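Haltex Fabric Shaver Review: Three Months of Fuzzy Sweaters

I'll confess I have always been a bit lazy about pilling. My mother used to go over our school cardigans with a razor (and took a few holes out of them too, bless her), so when the Haltex arrived I was more excited than a grown woman should be! I started on an old gray pullover, laid flat and pulled just a little tight.

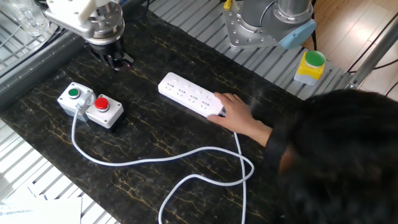
It took me 20 minutes to do the whole thing, sleeves included, and the wool came up so soft that I went straight off to find my husband's golf socks. The lint cup is on the small side, so you do have to stop and empty it, and the motor has a whine that sends our cat Daza upstairs. On thick knits I'm very happy with it. On thin jersey, go slowly and use the taller guard, please!

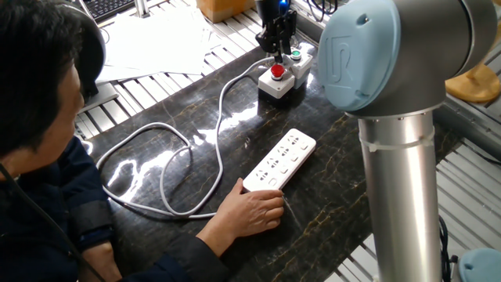 Filed under: Laundry & Clothes Care

I also tried it on the couch cushions, which had gone bobbly where the kids sit, and they look so much better. Spare blades come in a pack of 8, and I'm still on my first one. I'd buy it again, and I've already put one aside for my sister in Rirnosville.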